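Govosari Kitchen Notes
@govosarikitchen
3/28/19

Thread on small counter layouts. Mostly about dish racks and where spices end up. Dry subject, bear with me or mute.

1/ Constraint first. One table does the work of a counter. Drying, seasoning and drinking water all share it. Anything with a fixed footprint has to justify the footprint.

2/ The rack is the largest item, so it gets placed first. Coated wire, white, with a tray insert lying inside. The insert has a wavy ridged surface. I prefer ridges to a flat pan for airflow under plates. Cups placed rim down on a flat pan hold a ring of water until you lift them.

3/ Orientation. I set mine on the diagonal. Square to the wall saves space on paper, but the end handle then points straight at whatever is next to it and you catch a sleeve on it. On the diagonal the handle loops out toward open table. 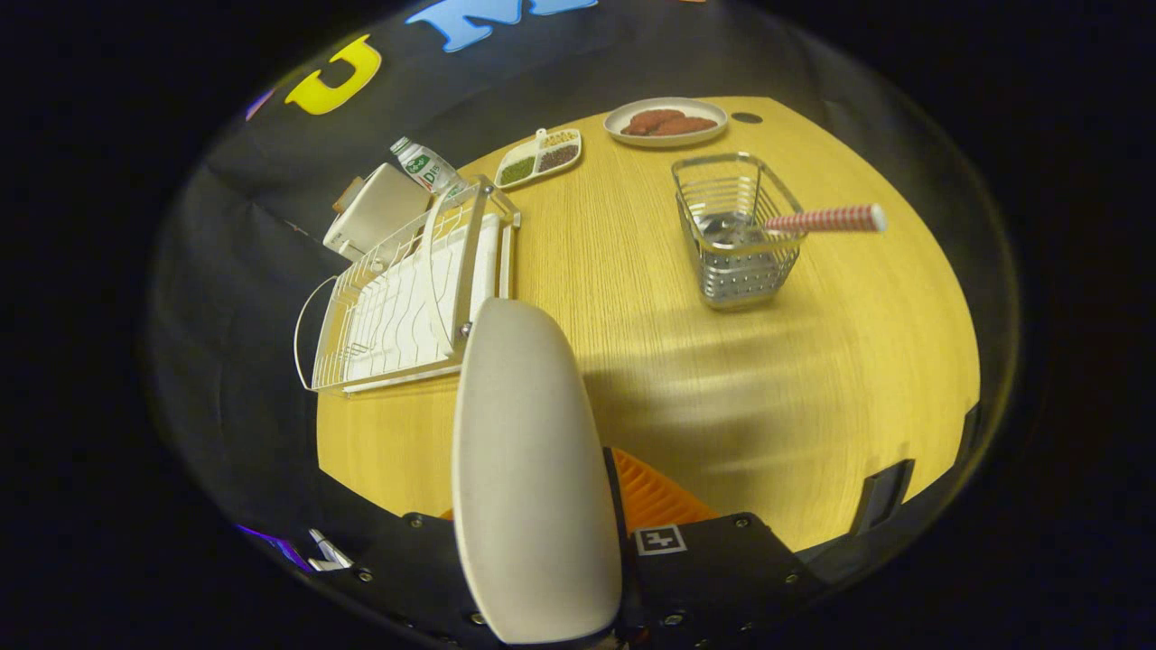 4/ Coating failures start at the welds. Check where the vertical wires meet the bottom rail. If you see a brown dot, dry it, sand it lightly, and touch it up with appliance enamel. 2 thin coats, full cure between them. I do this every July and it takes one evening.

5/ Spices. I moved from jars to a divided tray for the ones in daily use. One green, one dark brown, small white utensil kept with the tray. Jars stay in the cabinet and refill the tray.

6/ Known drawback: an open compartment loses aroma faster than a closed jar. Fill for 4 days at most. If you cook less than that, stay with jars.

7/ Second drawback: steam. Keep the tray away from the kettle. Clumped spice means the tray is too close or you are pouring over it. Pour into your palm or use the spoon.

8/ Trays I have used: Lukum and Baran. The Lukum has deeper compartments. The Baran has rounded inside corners and wipes out faster. I would buy the Baran again.

9/ Water bottle. Lay it down only if the cap seals. Test: fill, close, leave on a paper towel overnight. A standing bottle next to a rack gets knocked over when you reach for a plate, so mine is usually on its side.

10/ Pale wood tops show every water ring. Wipe under the rack daily, lift it, do not wipe around it. Mirko oil on mine, 2 coats a year. Sand with the grain before the first one.

11/ Replies asking about grit: 240 for the table, 400 for the rack welds. Do not use the same sheet for both.

12/ Drawer liners next, when I have finished measuring.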